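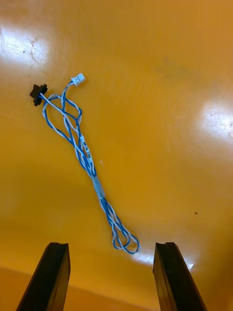 Orest Koval
13/11/2021

Finally going through the bin of wire harnesses from the Iltgate job. Posting notes as I go, mostly so I can find them again.

1/ Most of what's in the bin is signal wiring in blue and white. Solid blue is one side of the pair, white with a blue stripe is the other. If you only have the two colors to go on, keep the pairs twisted when you put them away. Once they come apart it takes a meter to sort them out.

2/ Sorting by connector first, length second. I tried it by length in September and ended up opening every bag twice.

3/ A harness with one black connector and one white one goes in the mixed tray. Don't file it under either color. You will look in the wrong place.

4/ Read the label sleeve before you bag anything. The print is small and runs along the wire, so turn the whole thing sideways under a lamp. If part of it has rubbed off, write down the part you can read and put a question mark after it. Don't guess the rest.

5/ Untangling: start at the connector end, where the strands are loosest. Open the loops with your fingers and work down toward the first sleeve. Pulling on the far end only tightens the twist.

6/ Leave the sleeves where they are. I slid one down on a Vundville harness to get at a strand and it never sat right again.

7/ Check the latch on every plug. A cracked latch will still click in on the bench and then back out later. Those go in a separate bag marked REPAIR.

8/ Coil loose, tie once, tie near the middle. I use the flat Kedus ties, 70 to a roll. Zip ties pulled tight leave a dent in the insulation.

9/ Someone asked about continuity. Yes, I test each one end to end before it goes in a bag. Wiggle the wires at the back of the housing while the meter is on. Most of the bad ones I find are bad right there.

10/ Count so far: 246 harnesses sorted, 21 in the repair bag, 2 I can't identify at all. Will post the labels from those two tomorrow.

11/ The Bråten box is next. It has ribbon cable in it, so different trays.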